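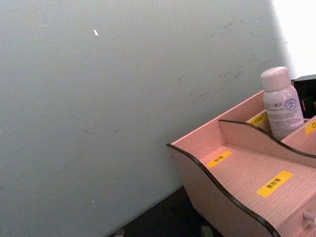
I bought a wooden desktop organizer last June and I'm starting to think I paid for a box with opinions about where my stuff should go. It's the flat-pack kind, the Trundstead, pale wood with a wavy side panel and a black edge along the top. The listing said it would "restore your desk." I have a black desk shoved up against a painted wall, and the wall is my other complaint. You get those gray scuffs and streaks on the paint right near the organizer, and I can't tell if the organizer does it, or the chair, or me. The side panel on mine also has a little dark hole near the low end of the wave, and the instructions don't say a word about it. Is a screw supposed to go in there? I have none left over.

So, two things. Does anybody keep using one of these after the first month, or does it fill up with dead pens and get moved to a closet? And what takes scuffs off a flat painted wall without leaving a shiny patch? Please don't tell me to buy a special sponge unless you've used it on flat paint yourself.
posted by greylag_desk, 2018-07-11
947 views
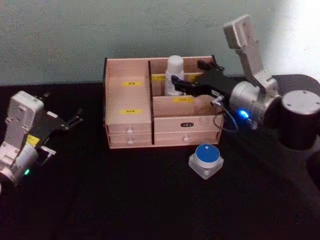
Reply from tallboy (300 posts)
I've had mine long enough to be annoyed by it properly, so take this for what it's worth.

The drawers are the best part. Mine has two small ones stacked on the left and a wide one on the right, round white knobs on all of them. Small drawers work because you can't fit much in there. Paper clips, stamps, the spare key. The wide one is where things go to die. I clean it out when it stops closing.

The open compartment on the right is fine for anything tall that stands up by itself. A bottle of hand lotion or glue sits at the back with its cap above the rim and you can grab it without looking. Pens are hopeless in there. They lean over and slide down flat, and then you're digging. Put a cup inside it if you want pens.

Labels: people rave about them and I'm not convinced. A yellow label on the front of each section looks very organized and does nothing if you ignore it, and I ignored mine. What did help a little was labeling the inside of the open part too, where I see it when I'm putting something back. Keep the words short. If you have to lean in to read it, you won't.

The hole, I'd guess, is for a screw or a dowel. Before you go looking for hardware, press on the panel. If it doesn't move, leave it alone. If it wobbles, take the panel off and see whether something snapped inside. I would not just drive a wood screw in there. Thin panels split.

On the wall, pull the organizer forward a couple of inches and leave it there for a few weeks. If you get new marks anyway, it wasn't the organizer. My money is on you dragging things along the wall when you reach behind it.

Reply from mopandglow
Skanance makes a better one, return yours. For the wall use a magic sponge, works great on everything

Reply from halfpint_77 (1,579 posts)
It does not work great on everything. Those sponges are a very fine abrasive, and on flat paint they can leave a shiny spot that shows worse than the scuff did. I did this to a hallway and ended up painting it.

Try a soft white cloth, barely damp, with a drop of dish soap. Test it down low behind the desk first. Blot, wipe lightly, then go over it with plain water and let it dry before you decide anything, as damp paint looks darker. If the streaks are rubbed into the paint you're into touch-up territory, and touch-up on an older wall rarely matches. You may end up doing the whole section corner to corner.

I don't have a Trundstead so I can't help with the hole. I had a Drustano with the same sort of wavy side and gave it away. The curve takes up room on the desk and you can't stack anything on it.

greylag_desk wrote back:
Pressed on the panel, it doesn't move. Leaving the hole alone. Organizer is pulled forward and the wide drawer already sticks, so tallboy was right about that one. Will try the cloth this weekend behind the desk where it won't matter.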